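Tuesday night and I'm STILL faffing with the living room. New rule for the cream sofa: one teal cushion, max 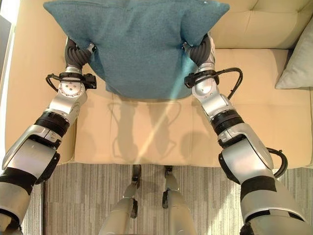 Zerulia reckons one cushion looks lonely and I should get at least 3, all different sizes. Tempting!! But then where does anyone sit

Anyway, throws. I've gone off the big chunky ones, they swallow a small sofa whole (looking at you, Padilla sale bin).

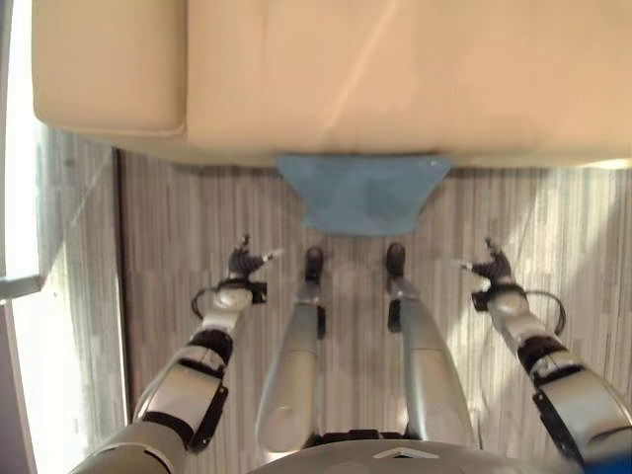

Throws for summer need to be thin and easy to wash, that's my whole list. Light blue over the front edge is growing on me, especially against the grey floor. Might try it along the back next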